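Uklow Facilities Helpdesk
Ticket 1139: Orange drink spilt on green work surface, sticky patches
Opened by: Ngọc Trình
Assigned to: Đạt Phí
Location: Carnton, room 142
Priority: normal
Status: open

Dec 18, 2019, 09:20
Ngọc Trình: Orange drink went over the green surface yesterday afternoon when bottles were being poured. It was wiped with paper towels straight away. This morning the surface is still tacky and sleeves stick to it. There is also a smell near the right-hand end. Please advise what we can use on it.

09:48
Đạt Phí: Plain warm water first, no spray cleaner. The sugar has to be dissolved before anything else will shift it. Lay wet cloths over the patches for 5 minutes, then wipe and dry. Is any of it in the joins?

10:35
Ngọc Trình: Done as above. Most of the surface is fine now. Still sticky along the back edge, and yes, I think some has got underneath.

11:10
Lâm Giáp: Had the same in April with syrup. We had to do the back edge 3 times. A soft toothbrush gets into the gap, a scourer will leave marks.

11:52
Đạt Phí: Brush and cloths are in the cupboard by the sink. Please check the floor below as well, and rinse the outsides of the bottles before they go back on the shelf or they will leave rings. Check the caps are on tight.

13:15
Ngọc Trình: Bottles rinsed and dried. Floor mopped. Back edge better after the second go but not right yet. Can we have a tray with a lip for pouring? The drink goes further than you would expect.

13:40
Đạt Phí: Tray requested from Nora in stores. Leaving the ticket open until the back edge is clean. Diệp Lưu will look at the underside tomorrow morning, please keep paper off the surface until then. 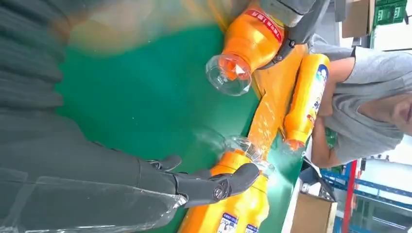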